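Gembo Kahsay
Gebremedhin Kahsay · Tredamville · Oct 27, 2018

1/ Notes on looking after the hand-held gripper pair we use at Fornudo. I keep being asked for these, so they can live in one thread.

2/ Fingers first. Wipe the black pads with a damp cloth at the end of every session. No solvent. Mac Suibhne tried it on the old set and the surface went shiny and stopped gripping.

3/ Then the travel check. Open fully, close fully, read the width on the Wido logger. Ours should sit between 400 and 410 counts. Outside that, I redo the zero before anything else.

4/ After the zero, close on something soft and thin. Hard blocks hide a bad zero.

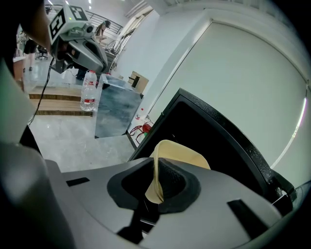 How often does the zero need redoing? About every 9 sessions on our pair, and always after a finger has been off.

5/ Marker cubes. Check the screws underneath by hand – if a cube turns at all, the tracking is no good and the session has to be done again. Keep fingerprints off the printed faces.

6/ Cables. Leave a bit of slack at the body and never lift the tool by the lead. I have replaced 2 connectors this year, both on the left one.

7/ Last thing is a run with both tools together. One stays open, the other holds something flat against an edge. If it slips, go back to post 3.

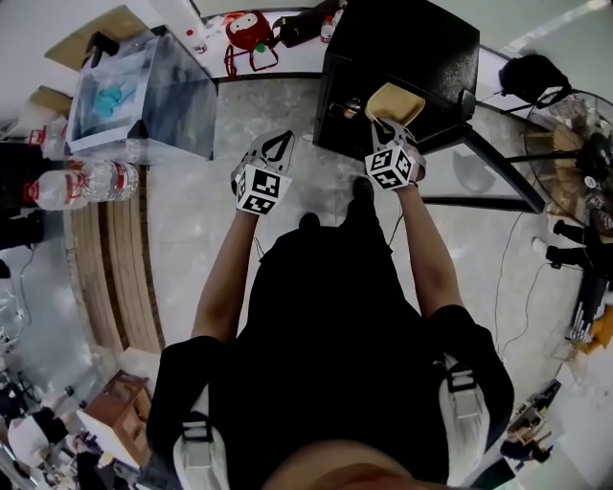 Right one closed, left one open.

8/ New pads are due in November. I'll add the part sizes here when I've fitted them.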